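October, bench notes, dye and finish trial

Started 9:40. Svenja wants a yes or no on the Tavine finish before the Onishi order gets cut. I still don't believe the claim. "Releases creases on hanging" could mean anything, and the sheet that came with the drum gives no fabric weight, no humidity and no hang time. I asked Tancombe for their numbers and got the brochure again.

Cut 12 swatches from the cotton, half treated at the rate on the drum, half plain water. Folded in four, 2 kg weight on each stack, left for 8 hours. Hatsue graded them blind this time. Last round I knew which was which and I think it showed in my scores.

Her grades: treated slightly better on the whole, but two of the plain ones beat most of the treated ones. I would not put money on that difference. She also says the treated pieces feel stiffer along the fold, which is the opposite of what we are paying for. 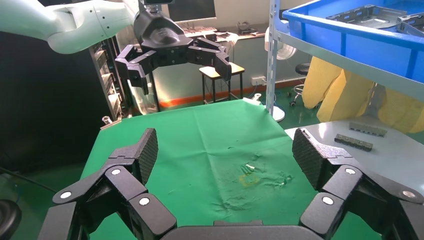 Grading by eye is the weak part of all this. Our scale goes from flat to badly creased and everything interesting happens in the middle, where Hatsue and I disagree by a full grade. Take the green cloth on the table: creased in places, worse where it bunches. I'd call it a fail, she'd call it borderline, and neither of us could say where the line is. Low side light might help. Overhead light hides the shallow folds.

Wenuvau mill says they saw good results at 100 percent of the listed rate and none at half. Fine, but did they run a plain water control? Svenja to ask.

To do: repeat with the heavier cloth, same weight, same hang time, write down the room humidity (forgot again). Wash one treated set and regrade. If it's gone after one wash I don't care how it looks on day one.

Treated offcuts are in the left drawer, don't use them as rags.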